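Shelving a Mixed Collection by Height

Print this post | E-mail this post

I rearranged my books in April after six years of filing them by author. The author system had one fault that I could not work around: the shelves were set for the tallest book in each row, and every row had one. A run of paperbacks with a single exhibition catalog in it takes the same vertical space as a run of catalogs. Over a full wall this adds up to one lost shelf, sometimes two.

Filing by height is an old library practice. Closed-stack libraries use it where storage costs matter more than browsing. Each book gets a size class and a running number within the class, and the catalog tells you where to go. The cost is that you can't find anything by walking along the shelf and looking.

I used three size classes. Small is anything that fits under a 9-inch shelf opening. Medium fits under 11. Large fits under 13, and whatever is left lies flat on the bottom shelf. I measured the opening and left clearance for a finger above the spine, so the books themselves are shorter than the class numbers suggest. 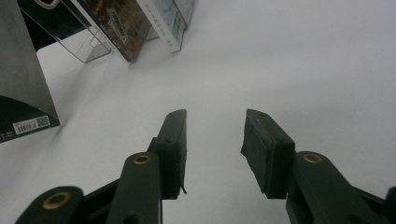
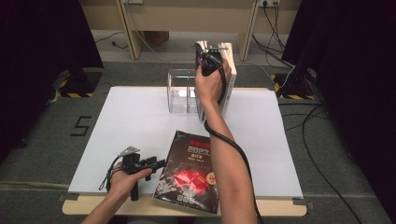
Weight turned out to need more thought than height. Art books on coated paper are much heavier per inch than novels. The large class went on the lowest fixed shelves, with the span between supports kept short. Adjustable shelves on pins got the small class. I checked for sag with a straightedge after a month and found none I could measure.

Tall books with thin spines are the other problem. They lean, and a leaning book puts its load on one corner of the cover, which loosens the joint over time. A bookend shorter than half the height of the book does very little. I now break the large class with a fixed divider wherever the run gets long. Girish Tripathi suggested laying the thinnest ones flat in stacks of four, and I have done that with the atlases.

The index is a plain text file with one line per book: class letter, number, author, title. Gaurav Agarwal asked why I didn't use a database. Search in a text editor is fast enough at this size, and the file will open on anything. New books go at the end of their class. When a book leaves, its number stays empty until I reuse it.

So far 50 books have been entered under large, and that class is finished. Medium is partly done. Small is still in boxes in the hallway, in author order.

Recent posts
Choosing Shelf Pins
Notes on Sag in Long Spans
Removing Price Stickers from Dust Jackets
Plain Text Indexes, Part 2
Humidity in a North-Facing Room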